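Bench Technician, Desktop Refurbishment (part-time, could grow)
Samard Computer Recovery, Sturnberg
Posted December 2018

We take in tired office desktops, find out what is wrong with them, and send the good ones back into the world. At the moment there are 387 of them on our shelves waiting for somebody to care. We would like that somebody to be you.

The work in one sentence: open the case, pull what needs pulling, test the board, rebuild, write it down, go get the next one. If that sounds dull, it is, for about half the people who try it. The other half discover they have been waiting all their lives to be paid for straightening cables.
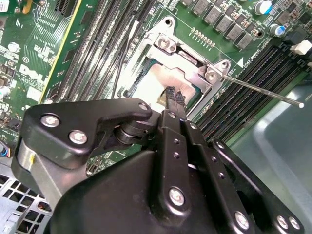 Most of the job comes down to the motherboard, and most of the trouble we make for ourselves comes down to the socket. You will see a lot of green Dell boards in this shop. You will learn to lift the retention lever, raise the load plate, and stay calm with the whole thing standing open and the lever sticking out to one side like a tripwire. Bent contacts are the leading cause of long silences on our bench. We don't fire people for their first one. We do ask them to sit down with the magnifier and try to straighten it, and that has turned out to be the better teacher.

What you'll do on a normal shift:

Strip and clean incoming machines, fans and heat sinks included. Some of these computers lived under desks in bakeries. You have been warned.
Remove and reseat processors, clean off old thermal paste, apply new paste in a sensible amount. We have all seen the other amount.
Test memory, drives and power supplies, and label everything that fails so that it doesn't wander back into the good bin.
Log each machine in Cornine, our inventory system, which was written by a former employee and has opinions about dates.
Pack finished orders. Our biggest customer, Kuusisto Office Supply, takes 400 machines every February and would like them all to start. 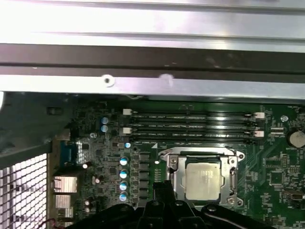 Memory gets its own bench test. We run every stick alone before it runs with company, and a board does not move on until each slot has passed with a known good module in it. Yes, each slot. Yes, even when the first one worked fine and it is nearly lunch. A machine that comes back to us costs more time than it ever saved, and it comes back with a note.

What we're looking for:

Steady hands and decent eyesight, with or without glasses.
Some experience inside a computer. Your own counts. Your aunt's counts too, provided it still worked afterward.
Handwriting another person can read.
The ability to lift a box of desktops onto a cart, or the good sense to ask for help.
Patience with screws. We own plenty, in several sizes, and they all look the same on the floor.

You don't need a degree or a certificate. If you have one, please mention it, and we will be politely impressed.

What you get:

20 hours a week to start, over shifts we agree on together, with more hours likely once the shelves fill up again. Paid training for the first 5 weeks. A wrist strap that is yours alone. Heat in the winter, which the old building did not offer. First pick of retired machines at staff price, after which you will understand why our families no longer want computers as gifts.

Over the life of the shop we have sent out 2,000 rebuilt desktops, and we'd like the next batch to go faster without anybody going crazy.

How to apply:

Send a short letter and a list of past jobs to the Samard front office in Sturnberg, or drop them off at the counter. In the letter, tell us about something you took apart and how it went. Bad endings are welcome. Applicants we like will be invited for a paid trial shift with one dead computer and a screwdriver. We start reading letters as they come in and stop when the bench is full.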